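Planning an Equipment Budget for a Two-Arm Meal Packing Station
Student project report, group Mukska
Gintarė Kivi, Asuka Yokoyama, Lanying Gu
2024-06-10

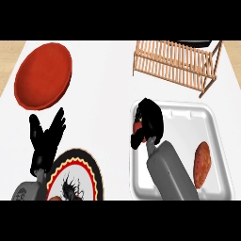

Figure 1. Simulated table with two arms. The right hand holds a small red item over the foam tray.

1. How we got here

When we signed up for this project back in November, all three of us thought the hard part would be getting a robot to pick up food. Our supervisor, Eglė Strazds, was kind enough to let us believe that for a couple of weeks, and then she asked us what we planned to buy and in what order, and we had no answer at all! So this report is mostly about shopping. We wanted to know what a small teaching lab would need to set up a table like the one in Figure 1, what can wait, and what we would regret buying too early.

2. Using the simulation as a shopping list

We did our planning in simulation, and we would recommend this to any group with more ideas than money. Everything you put on a simulated table is something you'll have to own one day, and that makes you think twice. Our table has two arms with black multi-fingered hands, two plates, a drying rack, a foam takeout tray and some food, and each of those became a line in our spreadsheet (Lanying kept the spreadsheet, and kept the rest of us out of it, for which we are grateful).

The hands caused the longest discussion. A simple two-finger gripper costs much less and has fewer parts to look after, and Asuka argued for it very well. Gintarė wanted the fingers, as we hope to handle round and soft things like the red item in the figure next to flatter pieces like the fried one lying in the same tray. We ended up asking for one multi-fingered hand first and the second one later.

3. What we would buy, and when

Stage one is one arm, one hand, a table and the mounting hardware. We asked two suppliers, Gandine and Gullow, for quotes. Gandine was friendlier on the phone, but Gullow included a spare set of fingertips, and after a lot of back and forth we went with Gullow in our plan.

Stage two is the second arm and hand. Please note that the controller has to be chosen in stage one with this in mind! We missed that in our first draft and would have paid for a controller twice.

The small things have their own line. We set aside 300 dollars for dishes, racks, trays and play food, and we have spent 79 of it so far on samples to measure. Foam trays should be bought by the pack, and we plan to use play food until the lab has decided who cleans up.

4. Things we left out

Shipping is not in our totals, as neither quote included it. We also have no figure for repairs. Gintarė Kuusk from the Anozie project, who has kept a similar setup going for 3 years, told us to put repairs in the very first draft of any budget, and we are sorry to say that we read her message after we had handed ours in. It will be in the next version, along with the wall socket question, which is still open with the building office.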